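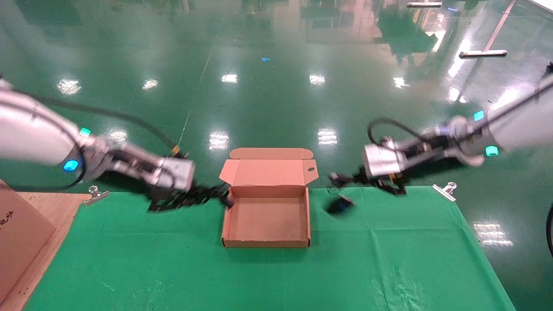

Page last changed: March

Packing notes: mailer boxes, small parcels and the bench cloth

The packing side of the newsletter has been quiet for a few issues, so this one is given over to it. Most of what follows came out of the changeover to the fold-up mailer boxes, and some of it is from the notes Veronika Wyss keeps on the clipboard by the tape rack. If you pack only now and then, read the parts on folding and filling and skip the rest.

The boxes

We are now using tan mailer-style boxes for nearly everything small. They arrive flat from Pinel in bundles and fold up without tape. The lid is part of the same sheet and stands up behind the box while you fill it, with a dust flap at each upper corner that tucks down inside when you close. The old two-piece cartons will be used until they are gone. Please don't start a new bundle of those if there is an open one on the shelf.

A few people have asked why the lids sometimes bow when closed. In nearly every case the dust flaps have gone outside the side walls. Open the lid again, pinch both flaps inward with your thumbs, and bring the lid down slowly. If a flap has creased in the wrong place, flatten the crease with a ruler before trying again. A box with a torn flap goes in the recycling and shouldn't be patched for sending out. It can be patched for storage in the back.

Folding

Crease every score line before you stand anything up. It adds a few seconds and the box comes out square. Start with the sides, then the front wall, which doubles over and locks into the two slots in the base. You should feel both tabs go in. If only one has caught, the front will lean and the lid won't seat properly.

Fold up what you need for the order in hand and perhaps a few more. We had a whole wall of empty boxes made up ahead of the last busy stretch and half of them were crushed by the time they were wanted. Flat bundles take up very little space and don't mind being leaned on.

Filling

Put the box in the middle of the bench with the lid open and away from you. Lay a sheet of tissue or kraft in the bottom first, then the item, then whatever fill it takes to stop movement. Small, hard pieces should be bagged before they go in. They find their way under the paper otherwise, and we have had two customers write to say a part was missing when it was sitting beneath the liner the whole time. Both were decent about it, but it cost us a replacement each.

The test is the same as it has always been. Close the lid, pick the box up, and tip it gently end to end. If you can hear or feel anything shift, open it and add paper. Don't use more than you need, though. An overfilled mailer springs open at the front edge and then someone ends up running tape all the way around it — exactly the thing these boxes were bought to avoid.

Weight is worth a mention. Anything over 1000 grams should go in one of the bigger cartons with taped seams. The mailers will hold more than that on the bench, but the front tabs work loose once a parcel has been through a couple of depots.

The cloth

The packing surface is covered with green cloth, held at the corners with metal binder clips. It is there to keep painted and polished items from being scratched and to stop small pieces skating off onto the floor. It also shows up dropped screws and washers far better than bare wood did.

Please leave the clips on. If you need to shift the cloth, take off one clip at a time, pull the fabric flat and put the clip back before doing the next. Faint wrinkles do no harm. A proper fold will tip a light box while you are filling it, so smooth those out with your hand before you begin.

Cloths wear where forearms rest and where boxes get dragged toward you. Lifting the box helps a good deal. When a patch goes pale, turn the cloth end for end and get some more use out of it. When it goes thin, tell Veronika and she will cut another from the roll. The roll is 17 metres and has to last us until winter, so please don't cut pieces off it for wiping up.

The cloths are washed cold and hung to dry. The dryer shrinks them enough that the clips no longer reach.

Big cartons

Large cartons kept beside the benches should have their contents written on the face in dark marker, big enough to read from the aisle. Initials alone aren't enough. If you reuse a carton, strike out the old writing with a single line and write the new contents underneath. When there is no room left to write, the carton has done its time.

Keep them off the floor where possible. The epoxy is easy to mop but it stays slick for a while, and damp cardboard softens at the base before anyone notices.

Floors and scraps

The green floor gets swept at noon and again at closing. Bits of paper and plastic still turn up well away from the benches, so pick up what you see on your way past. There is a bin at each end of the room. Clean paper offcuts go in the tub marked FILL and get used again — tape, labels and bag corners do not.

Stock on hand

Flat mailers, small: 70 left in the open bundle, more on order.
Flat mailers, medium: 60.
Kraft paper: plenty.
Tissue: getting low, so use kraft for anything that isn't polished.
Binder clips: a new packet is in the top drawer with the markers.

The Eder orders will be packed in small mailers from now on, one item to a box. Catuteck has asked for the packing slip to sit on top of the fill, face up, so that it is the first thing seen when the lid opens. Jirnent orders stay as they were, with the slip in a sleeve on the outside.

Changes to any of this go on the clipboard. Veronika reads it at the end of each shift and will copy anything useful into the next issue.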